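Damwood House - move-out safety checklist, flats and shared lounge
Walked by: Teguh Tambunan
For: Krishnan Lettings

Key: OK / FIX / ASK. Comments after each line. Anything marked FIX needs doing before keys go back.

1. Front door and hallway
Door closer - OK. Bit slow on the last inch.
Hall light, timer switch - FIX. Goes off before you reach the second landing. Asked for this last time too.
Mat flat, no curled corners - OK
Bikes - ASK. 2 still chained to the bannister, tags on both, no reply yet.

2. Smoke and heat alarms
Hall alarm tested - OK, loud
Lounge alarm tested - OK
Kitchen heat alarm - FIX. Chirping. Battery type is on the lid, not the usual square one.
Test log filled in - FIX. Last entry was June. Needs to be monthly, pen is on the string.

3. Lounge, sockets and small electrics
Sockets tight to wall - OK except the one by the radiator, wobbles. FIX
Extension leads - one per double socket, never one into another. Found one into another behind the sofa, seperated them.
Loose plugs and adaptors - don't leave in with general bits. Prongs get bent, then somebody forces them. Into a box, lid on if there is one.
Appliance parts - keep with the appliance or label them.

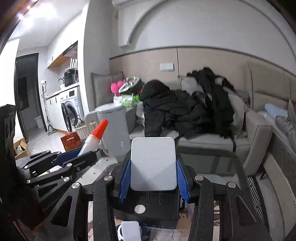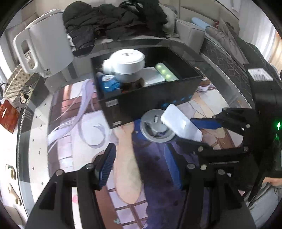
Page last changed: March 2023

4. Lifting and carrying
Boxes under 10 kilos for one person. Heavier, get help or split it.
Open boxes - hand underneath, not just by the sides. Tall things lying down so they don't tip out on the stairs.
Stairs clear before you start - OK on the day. Was not OK at the top by flat 3, shoes, moved.
Trolley - brake sticking, Talska make, FIX. Park it against the wall untill done.

5. Kitchen
Hob knobs all off - OK
Fire blanket on hook - OK, tape still sealed
Fridge seal - FIX, split at bottom corner
Under sink - damp smell, no drip found. ASK plumber when he is in for the boiler.
Bleach etc up high - OK now

6. Windows and heating
Restrictors on upper windows - OK, all but the back bedroom, screw missing. FIX first please.
Radiator valves - OK
Boiler, Brellero - pressure fine, service sticker unreadable. ASK for the certificate.

7. Meter readings
Electric 167
Water 112
Both new meters so low numbers are right, please don't ring me about it.

8. Keys
Front, back, meter cupboard - all in. Window key for flat 3 missing, tenant looking.

Second visit once the FIX items are done. Leave the sheet on the hook inside the meter cupboard, not on the worktop, it got soaked last time.

TT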